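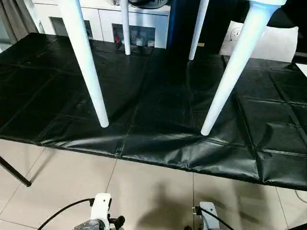

I've been meaning to write this since September, when a paper from the Tallau group landed in my inbox with three different people's "you have to read this" stuck on top. I did read it. Then I read it again with a pencil, and then I spent a good chunk of the fall trying to do a small version of it with two arms on our own bench. So I have opinions now, and they don't fit in a reply-all.

The claim, if you missed it: take a two-armed robot, have a person drive it through a furniture job, record everything, train on the recordings, and you get a policy that can flip, steady and reposition small pieces of furniture. Stools, side tables, that kind of thing. They used 597 recorded runs. Their headline result is that the trained policy finished the job far more often when the training set included the ugly runs, meaning the ones where the person driving fumbled, backed off and tried again. Throw those out and keep only the smooth ones, and the thing gets worse. A lot worse!

I believe that result. I want to say so early, because the rest of this is going to sound grumpy.

What bugs me is how people are reading it. I've now sat through two talks and one very long lunch where the takeaway was "great, so we don't need to clean our data anymore." And I get why that's tempting, I really do. Cleaning is awful. Sharon Mwakalinga and I went through 325 of our runs this fall, watching every one from start to finish with a shared spreadsheet open, and by the end of it we were both talking in spreadsheet codes. But "keep the fumbles" and "keep everything" are two very different pieces of advice, and the paper only backs up the first one.

Think about what a fumble is. You're driving the arms, you go for a leg, you come in a little high, the gripper slides off, you notice, you back up, you come in lower. There's a ton of information in there. The robot gets to see what being wrong looks like, and then it gets to see the way out. That's gold. When a trained policy drifts (and they all drift), it ends up in exactly those in-between places that a perfect run never visits, and if the only thing it has ever seen is perfect runs then it has no clue what to do next. People have known this for ages in one form or another. The Tallau folks just showed it nicely on something bigger than a coffee mug.

Now think about the other junk. The driver gets a text and the arms hang there for a while. Or one camera lags behind the others. Or the driver finishes early, forgets to stop recording, and wanders the grippers around over nothing. None of that is a fumble with a recovery attached. It's just noise with a timestamp, and if you feed enough of it to a policy you get a robot that has learned to stop and think about its life halfway through the job. Ask me how I know.

When we sorted ours, 39 runs went in the bin for that sort of thing. The fumbles all stayed. I don't think that's a controversial way to do it, and if you read the appendix closely you'll find that the authors did pretty much the same. They dropped the runs with sync problems and the ones with long idle stretches before they ever started comparing smooth against ugly. It's two sentences, way down in the back, in the part that gets skipped. I wish it had been on page one.

Okay, second complaint, and this is the one I care about more. Legs.

If you've never tried to get a pair of grippers to deal with a piece of furniture, you probably think the hard part is the weight. I did too. Then I watched the head camera view for a few weeks. The head camera is up where your eyes would be, which sounds great, and then you put something tall on the table and all it can see is the legs. Four of them, white, round, getting thinner toward the bottom, and the part that tells you which way the piece is facing is up past the top of the view. Everything the policy knows about the body of the piece, it has to guess from the legs and from wherever the arms happen to be.

And the legs don't help as much as you'd hope! They look alike. One leans one way, one leans the other, and from straight on you can tell front from back mostly by how thick they look and where the tips land on the tabletop. A person does this without trying. You have a whole lifetime of chairs behind you. A policy that has only met a few hundred runs has no such thing, and it will happily reach for a back leg as if it were a front one.

Our table has a shiny black plastic sheet over it, full of fold creases, and one end of it is more rumpled than the other. Mwende Swai bet me early on that the creases would mess up the policy. I bet they'd wash out. I'd love to tell you who won, but we never set up a fair test of it, and I'm not going to pretend a hunch is a finding. What I can say is that the paper's setup, going by its figures, is a bare matte tabletop with a plain wall behind. White legs on a matte surface with nothing in the background is a kind problem. White legs on glossy black with glare on the wrinkles, a white cabinet behind and more white stuff off to the side is a meaner one. My kitchen looks a lot more like the second.

So when somebody tells me 597 runs is "enough for furniture," I want to ask, enough for which furniture, in front of what? The paper has a generalization section, to be fair. They moved the stool to new spots and turned it to new angles. They swapped in a second stool. They never changed the room. I'd trade half of the new angles for one honest afternoon with a different background.

I wrote to the authors about this and got a friendly reply saying that background changes were "out of scope for the current study." Fine! Every study has a scope. I've hidden behind that sentence myself. But then the title shouldn't say "household," should it?

The other thing I keep chewing on is how success gets scored. A run counts as a win if the piece ends up within a set distance of the target pose. There's no penalty for how it got there. So a policy that whacks the stool twice, drags it across the table and nudges it into place on the third go gets the same check mark as one that picks it up cleanly. Which is a funny choice in a paper that's all about learning from recoveries, when you think about it. If you train on messy runs you'd expect messy wins, and I'd want to know how many of those wins I'd let near something I paid for. We tried adding a simple contact count on our side, with bumps logged on top of the yes or no. It took an afternoon to code up, and it changed which of our two policies I liked better. The one with the higher success rate was also the one that hit things. I'm not claiming that would hold for theirs. I'd just like to see the column in the table.

Sharon thinks I'm being too hard on them here, by the way. Her view is that you get the thing done first and make it pretty later, and that if you'd scored early grasping work on manners we'd all still be picking up blocks. She may be right. We've had this argument enough times that we can each do the other's half.

What would I like people to do with the paper? Read it, for one, all the way to the back. Keep your fumbles. If you're paying drivers by the clean run, stop doing that, because you're paying them to hide the most useful thing they make. Tag the recoveries while you're watching, even if it's only a start time and an end time, so that later you can train with and without them and see for yourself. And throw out the idle stuff without feeling guilty about it.

As for us, we're going to record another batch of 27 runs with the same piece and a different cloth on the table, then run both policies on it and see who falls over. Mwende gets to choose the cloth. I've asked for anything but black.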